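In Praise of the Slow Meeting

I have sat through a great many meetings in my life, and I'd like to put in a kind word for the long ones. Everyone I know wants them shorter, and my nephew's office over in Randgate has cut theirs down to the time it takes to drink a cup of coffee, which he tells me is a triumph.
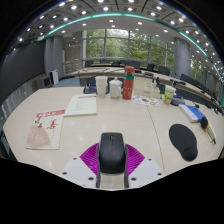

Maybe so! But I keep thinking of my years at Pruvost, where Raphaël Guérin ran the planning hour and let it spill over nearly every time. He'd ask a question and then just wait, looking perfectly comfortable, until one of the quieter people finally spoke up (I was often one of them, so I remember the relief). 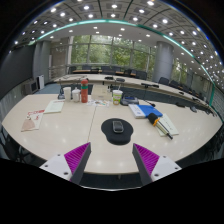 A mouse pad and a microphone-like tool on a conference table.

One September we spent a whole afternoon on whether to print 600 catalogs or 900. It sounds silly, I know, and we settled on 800, but along the way we learned that the shipping desk had been drowning since spring and hadn't liked to mention it.

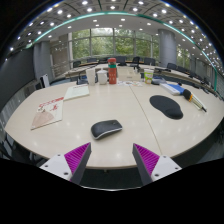
You don't hear that sort of thing in a quick call. People need to settle into their chairs and wander off the subject a bit before they'll tell you what's been bothering them, and I'd gladly give up an afternoon for it again.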